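Notebook entry, 6 February 2024
Food Pricing Workshop, Lulside

Purpose: to settle how the proposed levy on sweetened drinks should be entered in the household basket model before the January figures are closed.

The draft schedule applies the levy by sugar content, with a lower band for drinks sold in packs under 500 ml. Tín Phùng has entered both bands. The Jillik orange drink falls in the upper band at either pack size, and the Trương iced tea moves between them according to which label is used. We have kept the older label for now and marked the entry.

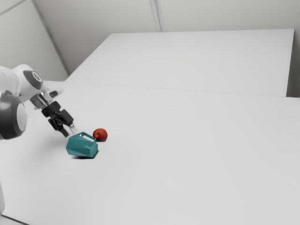
Retail prices were taken from the Oltomum price list and checked against shelf prices at 7 shops. Two shops had already raised prices ahead of the levy, and their entries are held apart until we decide how to treat them. Ánh Nông proposes that the front sheet carry a plain drawing of the basket, with the goods set out on a large white tabletop like the one under the black two-finger gripper, so that item labels can be read against a pale ground. I have no objection, provided the sheet stays to one page.

The model now runs on 825 household records. Of these, 90 lack a usable entry for soft drinks. They were first treated as zero spending, and this pulled the average burden down for the lowest income group. The second run leaves them out.
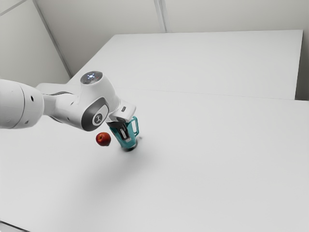 With those records removed, the burden on the lowest group rises slightly and the middle groups hardly move. The result depends heavily on how many buyers are assumed to switch to untaxed drinks - the present value is copied from the older snack tax file and should not be relied upon.

Outstanding: Tín to replace the switching value and rerun. Ánh to confirm whether fruit juice without added sugar is exempt; the draft wording can be read either way. Bakery goods remain outside the model until the second schedule is issued.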